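# 10 Loss of Grip at Hinged Doors

At Prostgate, Bai and Kuzmenko logged 979 door cycles on a twin-drum washer. Most faults fell in the last part of the swing, past 90 degrees.
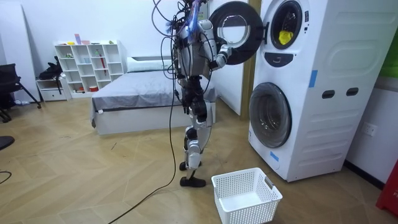 Side load is the usual cause of a failed grip. The hinge fixes the path of the door, and a hand that follows a slightly different arc is pushed off it. With the hand on the edge of an open round door and the elbow bent, as here, the error passes up the arm and into the balance of the robot. A trailing cable adds a second load - one the controller does not model.

Hegyi's rule is to stop the arm first and the legs second. Section 2 gives the force limits.
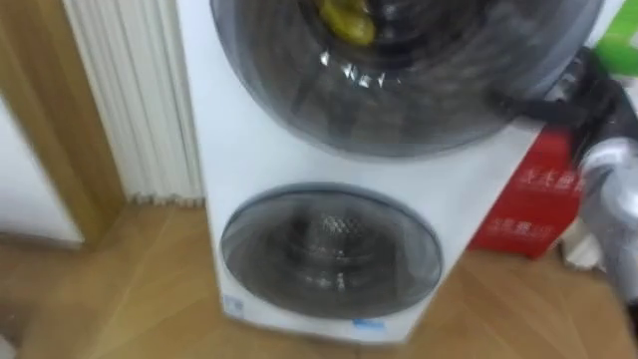 Fig. 10.2 Twin-drum machine, both doors in view, with a yellow item in the upper drum.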